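How to Sort a Tray of Small Electronic Parts Without Losing Your Mind

By Maxine Rakena
2023-09-21
Print | E-mail this page
11 shares

Start with bins far too big for the job. Yellow is good, as a dropped capacitor shows up on it nicely. Wipe the floor of each one first. 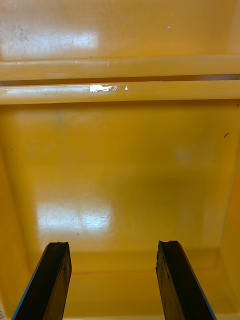
Bin floor, smudges and all.

Next, the wires. Pick up twisted pairs by the middle and leave the ends alone, or you'll spend August untangling them. 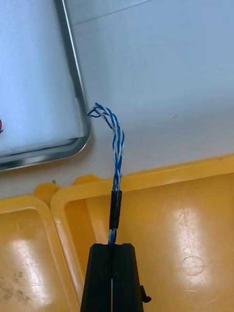 Blue and white pair with its black sleeve.

Put your bins down both sides of the table and the tray between them. Leave space around each part. A heap is quicker, for 2 minutes.
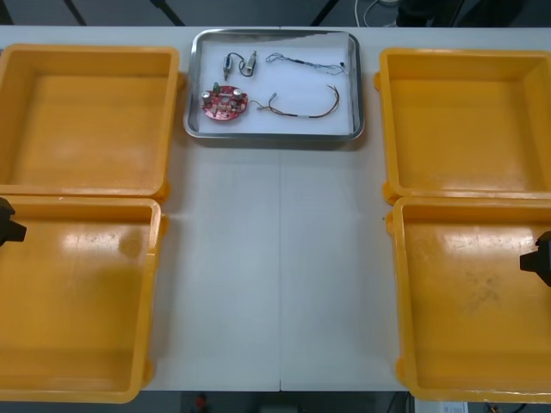

Decide what goes where before you touch anything. I put boards left and wires right. Uchenna Aliyu does it the other way and is wrong.

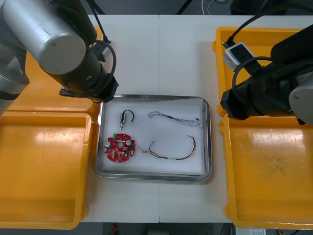
Do the round board last, holding it by the rim. Then label the bins, ideally with words you'll understand next month.

2 comments | Print | E-mail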